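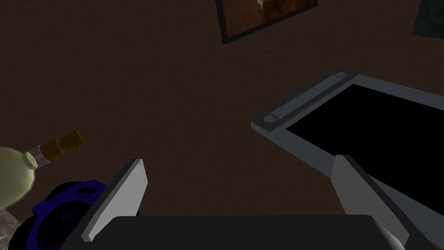
I love a shared kitchen table, and I'll argue for one with anybody who will sit still long enough. By shared I mean a big table in a public hall where people from the same few streets cook and eat together once a month. Trastthorpe has had one for years. Plandville started its own last winter, and I think every town our size should try it!

My first supper in Trastthorpe drew 70 people on a sleety December night. I went for the soup (leek and potato, plenty of pepper) and stayed until the chairs were stacked. I talked with people I'd nodded to for years and never met – the man from the hardware store, a couple from two doors down, a teenager with very firm views on dumplings.
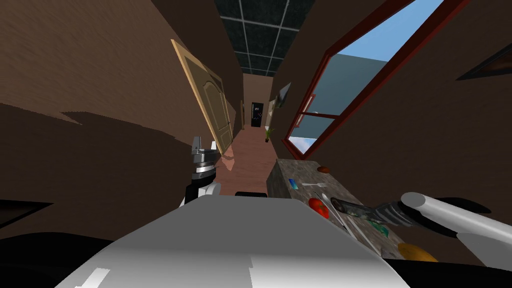
What gets me is how little it takes. A hall, a stove that works, a few big pots, and somebody willing to unlock the door. Plandville spends $157 on groceries for a supper and asks for whatever you can put in the jar. Compare that with a street festival, which is great fun too, but it comes once a year and you spend most of it in line for a lemonade.

The cooking matters as much as the eating. Hand a shy person an onion to chop and they have a place to stand and something to do with their eyes. I've had better talks over a pile of carrot peelings than at any party I ever dressed up for. 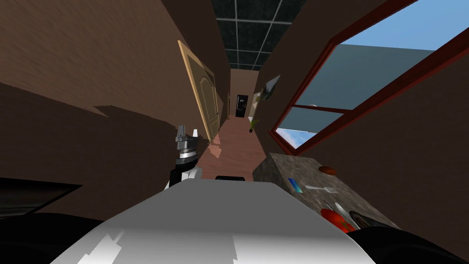 Do you need to be a good cook to join in? Anyone who can wash a potato is welcome, and the dishes always need more hands than the stove does.

I know the case against. Thibodeaux tried a weekly supper, and the same few people ended up scrubbing pots every time until they wore out. Fair enough. I'd say weekly was too much, and monthly gives folks time to miss it. Gotville keeps a sign-up sheet capped at 40 and has a waiting list, so the appetite is there.

So if your town has a hall sitting dark most nights, ask who holds the key. Start with chili – it forgives almost everything.

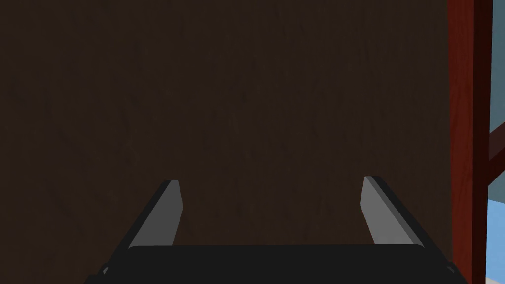 Dark wood, close up.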